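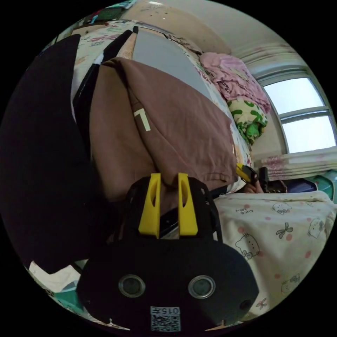

Brown fabric with a white printed letter L.

Femar Listings, version 2

Short written listings for secondhand clothes, with hand-checked labels for garment type, color, fabric, size and stated wear. English only, text only.

Summary

Femar Listings holds 561 listings written by people selling their own clothes through the Atinga swap board in Furunville. Each row is one listing: a title, a body of free text, an asking price and a set of labels added later. The set was put together to study how people describe used clothing when there is no form to fill in and no fixed list of words to pick from.

It is small. It can be used to test a tagging tool, to compare label schemes, or for class exercises in text cleaning. It is too small to train much of anything from scratch.

Where the text comes from

Sellers on Atinga were asked through a notice on the board whether their old listings could be reused. We received 700 listings. Some were repeats of the same post with a lower price, some were for shoes, bags or bedding, and a few were too short to label ("top, ask me"). What remained after those were dropped is what you find in listings.csv.

Listings run from March through the end of the board's spring season. Spelling, capital letters and punctuation are left as the sellers typed them. Phone numbers, street names and meeting places were replaced with the tokens PHONE, STREET and PLACE.

Fields

id: row number, stable between versions
title: as typed
body: as typed, line breaks turned into spaces
price: asking price in whole dollars; empty if the seller wrote "offers"
type: one value from types.txt
color_main: the color that covers most of the outside
color_other: any further colors, separated by semicolons
print: yes, no or unclear
fabric_said: the fabric word the seller used, if there is one
size_said: the size as written, including "fits small" and similar
wear: none, light, marked, damaged or not stated
notes: free text from the annotators

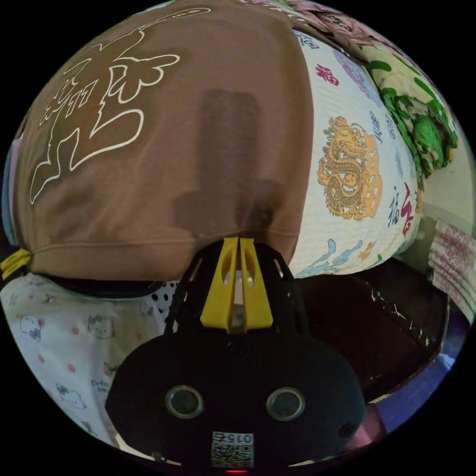

Color gave us the most disagreements. Sellers tend to name the ground color and forget the print, or they name the print and leave the reader to guess at the rest. The rule in version 2 is that color_main always goes to the ground and the color of a print goes in color_other, however large the print is. A brown knit with a big cartoon-like outline in cream white is therefore brown in color_main and cream in color_other, with print set to yes. If the seller writes "white" for that same cream, we keep white. Labels follow the words of the listing and are never corrected from a photo.

Rust, tan, chocolate and camel are all folded into brown. The original word stays in the body, so anyone who needs the finer shades can get them back with a text search. Navy is kept apart from blue, as sellers used it steadily and annotators hardly ever argued over it.
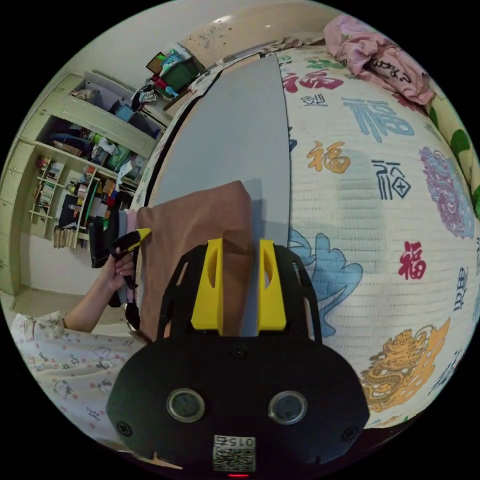
How the labels were made

There were 3 annotators, all working from the same guide (guide.txt). Every listing was labeled by two of them on their own. Where they differed, the third read the listing and chose one of the two answers or wrote a new one. Rows settled this way carry the word "settled" in notes.

The labels for wear need care. "Worn a few times" was marked light by one annotator and none by another until the guide was changed. It is now light in every case. "Good condition" with nothing else said is coded as not stated.
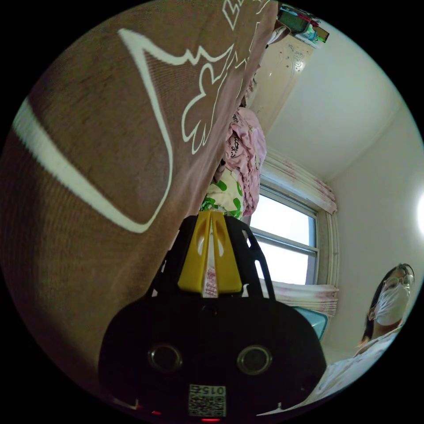

The same goes for "vintage," which some sellers use for old clothes and others for anything with a faded look. It has no effect on the wear label. If the body also mentions a stain, a pulled thread, a missing button or a worn cuff, the label is marked. A hole or a broken zipper makes it damaged.

Known problems

Children's clothes are thin on the ground, and there is hardly any formal wear.
Prices were not adjusted for listings sold as a bundle. Look for "bundle" or "all for" in the body.
Rows imported from the old Bronari export have curly quotes; the rest have straight ones.
size_said mixes letter sizes, number sizes and chest measurements in inches.

Changes since version 1

Color rule rewritten as described above.
Empty prices are now empty instead of 0.
"Hoodie" and "sweatshirt" are separate values in types.txt. A seller who uses both words gets hoodie.

Contact

Lucrezia Greco keeps the files. Send label corrections with the row id and the field name, one row per line.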